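Fona (gripper kit)

Fona is a pair of hand-held grippers made and sold by Nguyen-Tran, a small firm based in Nireck, Cundovia. The kit is used to record household tasks for training robot arms. An operator holds one gripper in each hand and does the job with them, and a camera on each gripper records the work from close up. Fona is sold outright, or hired with a recording service in which the firm's own operators carry out the tasks.

Background

Nguyen-Tran began by repairing packing machinery. The first Fona was drawn up by I-seul Sung, an engineer at the firm, after customers asked for a cheaper way to collect recordings than driving a robot arm by remote control. Early units had straight fingers and were used mainly for picking up boxes. The present fingers were brought in with the second version, together with a stiffer spring and a longer handle.

Cloth handling

Most hire work has been with clothes and bedding. Cloth is a common request because it changes shape each time it is picked up, and a robot trained on a few tidy cases tends to fail on the rest. The standard cloth set covers shirts, towels and pillowcases, and is recorded on beds and tables in ordinary furnished rooms. Operators usually hold a garment at two points, one gripper to each. 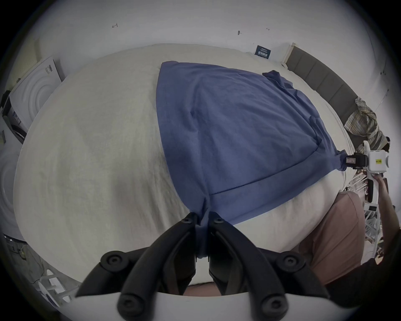 A blue T-shirt held at the hem and at a lower corner.

Lifting is recorded as a task of its own. The operator closes the fingers on a fold and raises it clear of the bedding - the other gripper may be kept back until it is needed. Crumpled starts are included as well as flat ones.
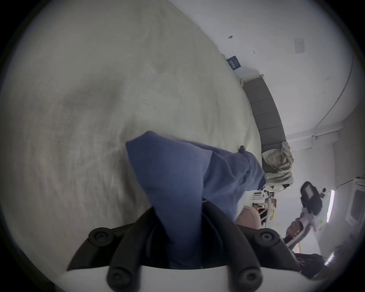
Versions and price

The kit is sold in one size. A full set costs 2,468 crowns in Cundovia and includes both grippers, a charger, a carrying case and 6 spare finger pads. Hire is charged by the session. A basic order from the recording service is 2,000 takes, which the firm checks before delivery. Takes in which the cloth is dropped are kept but listed separately, and buyers can ask for them to be left out.

Fingers and upkeep

The two fingers close towards each other when the handle is squeezed. Screws at the joints should be checked after each long session, as a loose one lets the fingers drift out of line. Light scuffing does not affect use. The makers advise wiping off lint and dust with a dry cloth and keeping oil away from the gripping faces.
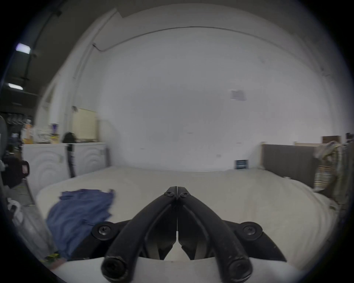
Gripper fingers with light scuffs and dust, with a bed beyond.

Reception

Users have generally found the kit easy to learn. A survey of hire customers in April drew 68 replies, most of them favourable. The main complaint was tired wrists during long sessions, followed by the noise of the spring. Some buyers also said that the pads were too smooth for thin fabrics such as silk, and a rougher pad is now sold as an extra.

See also

Robot gripper
Laundry folding machine
Learning from demonstration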